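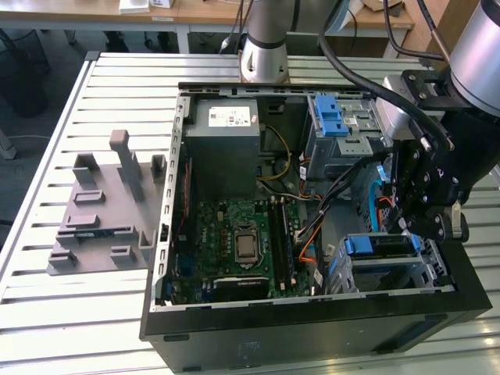 Rattana Phetsri asked after the last session whether a face oil can simply replace a moisturizer, and whether she could drop her cream for the winter. Great question to start on, and the short answer is: usually no, but the two get along beautifully!

Unit 2: Oils, creams and what they do

Most creams are a mix of three kinds of ingredient.
Humectants (glycerin, hyaluronic acid) draw water into the top layer of the skin.
Emollients (squalane, many plant oils) smooth the gaps between skin cells.
Occlusives (petrolatum, beeswax) sit on top and slow down water loss.

A plain oil is mainly an emollient, with a bit of the third job thrown in. It holds no water of its own, so on tight, thirsty skin it can feel lovely for an hour and then leave you wanting more. Put it over a cream, or press it onto skin that's still damp from washing, and it does far better -- try it both ways and you'll feel the difference!

Reading the label: ingredients run from most to least, down to 1 percent, and after that the order is free. So a "rosehip cream" with rosehip near the bottom may hold very little of it. Have a good look at the Reta and Arkurdale sheets in your folder and mark every humectant you find.

Patch test: a small dab on the inner arm, twice a day for a week. Stop if it itches or stings.

For next time: bring one product from home, up to 30 ml if you're decanting, with its full ingredient list. Aqeel Minhas is covering the part on fragrance allergens -- read pages 1 to 4 of his handout first.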